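How to oil a wood cutting board (the quick version)

Updated 3 Nov 2022

Got a few emails asking for this after the knife post in October, so here goes. Typing fast, sorry.

What you need

Food grade mineral oil, 200 ml is plenty for one board. I use the Pladov one, any brand works as long as it says food safe. Don't use olive oil. Don't use sunflower oil. They go rancid and then the board smells and so does your bread.
A clean cotton rag, old t-shirt is perfect
Coarse salt and half a lemon
Sandpaper, fine. Only if the board feels fuzzy
Board wax, optional -- Lilus makes a decent one, small tin, lasts forever

Step 1. Clean it

Hot water, drop of dish soap, soft side of the sponge. Both sides, even if you only ever cut on one. Rinse quick. No soaking, ever. And no dishwasher. I split a good board that way, the glue line went right down the middle.

Onion or garlic smell? Salt on, rub it in with the cut side of the lemon, leave five minutes, wipe off, rinse.

Step 2. Dry it

Towel first, then stand it on its edge overnight. Most people rush this part. Oil over damp wood and you trap the water in there. If you lay it flat the underside stays wet and teh board cups.

Step 3. Sand if needed

Run your palm over it. Smooth, skip this. Rough, sand lightly with the grain, never across. Wipe the dust off with a barely damp cloth and let it dry again. Yes again.

Step 4. Oil

Pour a puddle the size of a big coin in the middle, spread it with the rag. Keep going till the whole face looks shiny. Then the edges, then the end grain, which drinks twice as much as anything else. Flip, repeat.

Leave it 30 minutes. Dull patches mean it soaked in there, so put more on those. Brand new board, do three coats over three days.

Step 5. Wipe and rest

Wipe off whatever is still sitting on top. Should feel silky, not greasy. Overnight again before you cut anything on it.

Wax goes on now if you're using it. Thin layer, wait ten minutes, buff. Water beads up nicely after.

How often

Once a month if you cook daily. Every couple months if not. Or do the water test -- flick a few drops on, and if they sink in straight away it's time.

Bamboo is the same but takes less oil. Plastic boards dont need any of this, obviously. Walnut gets darker with every coat, maple hardly changes.

One more thing, oily rags. Mineral oil ones are fine in the trash. Linseed or tung oil ones can heat up by themselves, so lay those flat outside till they're stiff.

Next up is fixing a warped board, when I get to it.

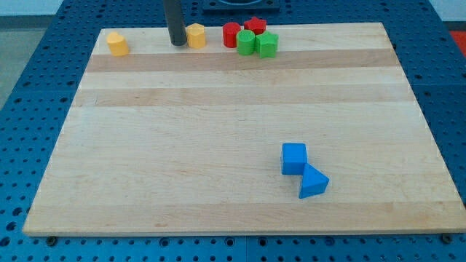 Zuniline: Thanks for this, the end grain tip fixed mine. It was soaking up water on the short sides only and I kept oiling the top like a fool. Does the wax need to come off before the next round of oil, or can I go straight over it?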